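Jolien Van Acker
@jolienva
Monday, August 7, 2023

Notes on collecting garment folding demonstrations with hand-held grippers instead of remote control. Long thread, mostly for the people who wrote to me after the Niltport meeting in May.

Until spring we did all our demonstrations by remote control. Two leader arms on a bench, two follower arms at the table, operator sitting behind and to the left. It works for blocks and cups. For a jumper it is painful.

The trouble is slack. An operator at the leader arms can't feel when cloth goes tight between the two hands, so they pull until they see it, and by then the collar has moved. Annelies Wouters did most of those sessions and her failure notes are nearly all the same two words: "dragged hem".

So we moved to hand-held grippers. Same fingers as on the robot, same opening width, a camera on each body. You hold one in each hand and do the job. Pose comes from tracking, width comes from the fingers.

Total so far: 3559 demonstrations kept, 874 thrown out. The rejects are mostly tracking loss, then wrong start pose, then people talking to each other and forgetting to close the gripper at the end.

Tracking loss first. Plain white bedding is bad. Anything with a stitched pattern or a printed stripe gives the tracker something to hold on to. If your bedspread is plain, put folded clothes along the far side and leave them there for the whole session.

Do not move the stacks between the mapping pass and the demonstrations. We lost a full morning in the Cekham flat that way. Somebody tidied.

Mapping pass: slow loop over the bed, both grippers, one after the other. Look at the far wall at least once. Windows are fine if the light is steady. Passing cloud is not fine, exposure jumps and you see it in the track.

Knitwear behaves differently from shirts. A rib cuff gives the fingers an edge to close on. The body of a jumper doesn't, and you end up pinching one layer when you wanted two.
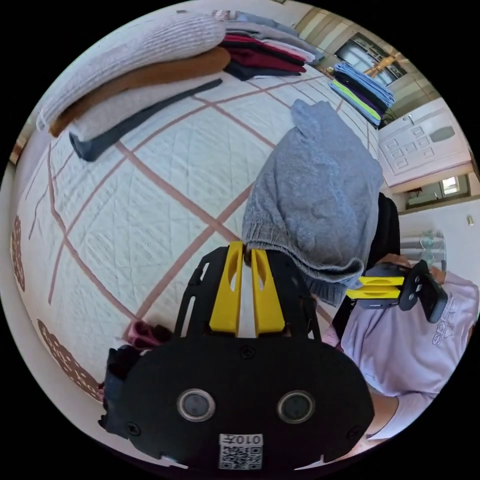 Do both grippers have to be recorded for a fold, or is one enough?

Record both, even for the steps where one hand only holds the cloth still. The policy needs the position of the still hand as much as that of the moving one, and a missing side can't be filled in afterwards.

Left and right labels matter more than you'd think. If the bodies get swapped between takes the files still look fine. You find out in training, when the arms cross. We now read the label out loud on the recording before the first take.

Speed. People fold laundry fast because they have done it all their lives. The arm can't follow that. Our limit is set from the arm's own maximum and a script flags anything above it. Flagged takes go to a person, who nearly always bins them.

Asking people to "go slower" doesn't help much. They go slower for three takes and then drift back. What helps is a short pause after each grasp, before the lift. The pause also makes the grasp easy to find when cutting the episode into steps.

Use the gripper the way the robot can. No pushing cloth flat with the side of the body, no tucking with a knuckle, no chin. Every one of those has turned up in the data. If a step needs a bare hand, the take is finished.

Elbows are the other one. Your wrist can reach under itself to flip a sleeve. The arm on our Ilberg stand can't without hitting its own base. We check each take against the arm's reach on the same day, so the person who did it can still remember what they did.

Batches of 20, then stop. Forearms get tired and the grip opens a bit early on the lift. It's visible in the width curve before anyone will admit to it. Swap people, or swap garments and have a tea.

Start states: drop the garment from waist height and fold it from however it lands. Laying it out neatly each time gives you a robot that can fold neatly laid out jumpers. We have 1412 takes from our first batch with that fault and use them only for the last two folds.

Fingers: we tried harder ones from Desmet and went back. Better on denim, worse on fine wool, where they slid off. One soft pair per gripper, wiped before each session, lint builds up and the grip goes.

Remote control hasn't gone away. When the policy gets stuck on the real arms we still take over from the leader arms and record the correction. Short corrections, a few seconds each. Slack is less of a problem when you only have to rescue one corner.

Mixing the two kinds of data needs care. The hand-held takes have no joint readings, only the gripper pose, so we convert the remote ones to pose as well and drop the joints. Training on both formats at once gave us arms that hesitated at every grasp.

Results so far, without numbers until Annelies has rerun them: T-shirts good, jumpers fair, anything with a hood poor. Hoods land on top of the collar and the policy picks the wrong layer.

Next is trousers, in the same flat, same bed. If you are running something similar and have a better way of checking for swapped left and right, please reply – ours still relies on someone listening to the audio.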